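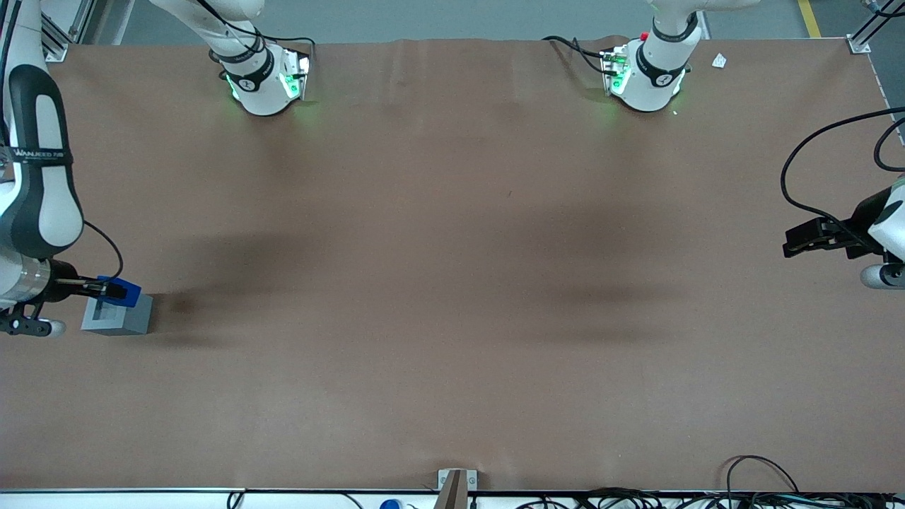
The right arm with a blue part in its fingers, on top of the gray block. The left arm has nothing to do yet.

How to set up the Drutholm two-arm stacking kit (and whether I'd buy it again)

I've had the Drutholm kit on my bench long enough now that people keep emailing me the same three or four questions, so I'm writing the whole setup down in one place. It's part tutorial and part review, and I'll try to keep the grumbling in the review part.

Quick rundown first. The kit is an add-on. You bring the two arms and the table, and Drutholm sends you the gripper mounts, two wrist cameras, a box of blocks and small parts to practice with, and a license for their software, called Ulex. I paid $1,930 for mine, shipping included. The arms are extra, and they're the expensive bit, so please don't read that number and get excited like my brother-in-law did.

What you want to have ready

A big flat table with a plain matte top. I can't stress the matte part enough! My old bench had a glossy finish and Ulex kept getting confused by the reflections of my ceiling lights. You also want a hex key set, a handful of hook-and-loop straps, a roll of painter's tape, and an afternoon with no meetings in it.

Step 1: Mount the bases

Put both bases along the same side of the table, with enough room between them that the arms can fold in without bumping shoulders. The manual gives a minimum spacing, and I'd go wider than that if you have the room. Bolt them down, then grab each one and try to wiggle it. If it moves at all, tighten it again. I skipped this check the first time (I know, I know) and spent an evening blaming the software for a loose bolt.

Remember that left and right in Ulex mean the robot's left and right. If you stand facing the bases, they're swapped from yours. I put a piece of tape with an L and an R on my monitor and I still get it wrong when I'm tired.

Step 2: Run the cables

Leave a generous loop at every joint that turns. The gripper cable needs to follow the wrist all the way around, so before you strap anything down, move the wrist by hand to both ends of its travel and watch where the cable goes tight. Strap it there, a little looser than feels tidy. A strap around the last big link works well for me, and you can leave the rest of the cable in an easy curve down to the gripper.

My cables down at the near side of the table are a mess, by the way. They work fine. I've made peace with it.

Step 3: Power up and home

Switch on one arm at a time and wait for the green lights before you touch the software. Then open Ulex, go to Setup, pick your arm model from the list, and hit Home. Keep your hand near the stop button. The first homing move is slow but it swings out farther than you'd guess, and I lost a coffee that way in March.

Do the same for the second arm. When both are homed, Ulex asks you to bring the grippers to a shared point over the middle of the table. Use the smallest jog step for the last bit.

Step 4: Check the wrist cameras

Point a gripper at a bare patch of table and open the camera view. You're looking for both fingers coming up from the bottom of the picture, more or less even, with clear space between them.

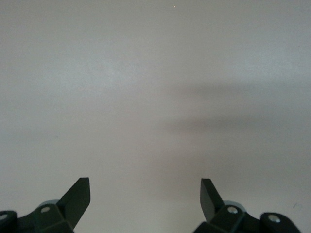

Wrist camera view with the fingers apart. The soft dark patch on the right is just shadow.

If one finger is way higher than the other, loosen the camera bracket and turn it a hair. Mine aren't perfectly even and it hasn't caused me any trouble. What you do need to sort out is shadows. Ulex has a slider called Shadow Tolerance, and the default setting treats a blurry gray smear like that one as a possible object. Bump it up two notches and run the empty-table test again. It should report zero objects. If it still finds one, wipe the table, check for specks, and try once more.

Step 5: Your first stack

Put a gray block flat on the table within easy reach of the right arm and set a blue part off to the side. Choose Stack from the task menu, click the part, click the block, and pick Slow. Ulex plans the move and shows you a little preview. Watch the preview! It's the best thing in the whole package, and it will save you a bent finger.

Run it at Slow 10 times before you try Normal. If the part lands a bit crooked, go back to Step 1 and wiggle those bases again.

Step 6: Add the second arm

Park the left arm well off to its side while you learn. Then try the Handover task, which passes a part from one gripper to the other. This is where the kit gets really fun, and also where the manual falls apart. The handover chapter seems to be written for an older version of the menus. Lieven Postma at Coppens, the shop I bought mine from, sent me a corrected sheet, so ask for it if you order there.

So would I buy it again?

Yes, with a couple of complaints. The camera brackets are fiddly, and the license only covers up to two computers, which is stingy for the price. I also tried the Lusier kit for a while before this one. It was quicker to bolt on, and its manual is much better, but it had no preview and I never got the two arms to work together in a way I trusted. If you only have one arm, I'd look at Lusier first.

Next I want to try the soft finger pads, which are a separate order and still on their way to me. I'll add my notes on swapping them to this page once I've had a week or so with them.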